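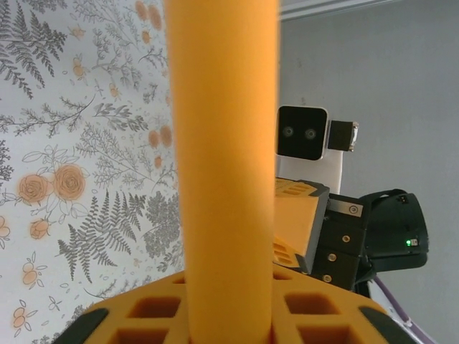 About Plivar

Plivar is a wallpaper and wall preparation company. We supply paper, hang it, repair it and take it down. Most of our work is in private homes, with some small offices, waiting rooms and guest houses. We have a showroom and a workroom in the same building, and 353 patterns that can be looked at on full-length drops.

The company was started by Marlina Menon, who had worked as a paperhanger for other firms and wanted to sell the paper as well as hang it. She still does the first visit on most jobs. The business began in a rented garage with one pasting table. We moved to the present building when the sample books no longer fit on the shelves.

What we do

A typical job is a bedroom, a hallway or a dining room. We measure the walls, check their condition and write a quote that lists the paper, the lining, the paste and the labor as separate lines. Removal of old paper is quoted after a test patch. Some papers come off in full sheets and some come off in pieces the size of a postage stamp, and the price is different.

We hang paste-the-wall and paste-the-paper products, vinyl, grasscloth and lining paper. We do not hang peel-and-stick. We will remove it.

Painting is limited to the rooms we are papering. If you want one patterned wall and the others plain, we can do the whole room, including the ceiling and trim. If you want only painting, we can give you the names of painters we have worked alongside.

Patterned and plain

Many of our customers ask for a botanical print next to a plain gray wall. White-ground papers with gray ferns, sprigs and seed heads and peach-orange roses work well this way. The gray of the leaves gives you something to match the paint to, and the flowers carry the color. We suggest choosing the paper first and the paint second. Paint can be mixed to nearly anything. Paper comes as it was printed.

Large flowers need more planning than small ones. Before cutting, we mark out where the big blooms will fall, so that a rose is not split at a corner or lost behind a door frame when it can be avoided. In older houses the corners are rarely plumb, and a pattern that runs straight at the top may drift by the time it reaches the baseboard. We start from a plumb line on each wall and put the drift where it shows least, usually behind the door.

Where patterned paper meets a painted wall at an inside corner, we trim the paper into the corner with a new blade and run a thin bead of paintable caulk if the corner is uneven. At an outside corner we stop the paper slightly short of the edge. Edges that go right up to an outside corner get knocked by vacuum cleaners and bags and begin to lift.

Our ranges

Jistetti is our botanical range. It includes ferns, garden flowers, herbs and meadow grasses, on white, cream and gray grounds. It is the range we sell the most of.

Rerkico is a range of stripes, checks and small repeats. It is cheaper to hang in narrow rooms, as there is less waste in matching.

Both ranges are sold by the roll, and we keep a note of the batch number for every order. If you need another roll later, call us with your order number and we will try to find the same batch. If it is gone, we will send a cutting of the new one so you can hold it against the wall before you buy.

Lining paper, paste and primers come from Rahman, a trade supplier we have used since we opened.

The workroom

The workroom has two long pasting tables, a cutting bench and racks for rolls that are out on approval. Customers can take home up to 2 sample lengths at a time and keep them for a week. Tape them up and look at them in the morning and again with the lamps on. Gray inks in particular can look green or brown depending on the bulb.

Every October we hold a remnant sale. Part rolls and discontinued patterns are sold from the workroom floor, first come, first served. There is usually enough in a part roll to back a bookcase or line a closet. We take cards and cash at the sale and cannot hold items.

Classes

We run a hanging class for beginners on weekday evenings. It lasts 90 minutes and covers measuring, mixing paste, cutting, matching a drop and trimming at the ceiling. Each person hangs a length on a practice panel and takes it down again. The fee is $40 and includes a smoothing brush and a knife, which are yours to keep. Wear clothes that can get paste on them. Places can be booked at the showroom counter or by phone.

Visiting us

The showroom is open Tuesday through Saturday. No appointment is needed to look at patterns. For a longer talk about a particular room, please book, and bring the wall measurements, the ceiling height and a paint chip or a cushion if there is a color you need to keep. Parking is behind the building, entrance by the loading door.

Page last updated Thursday, March 28, 2024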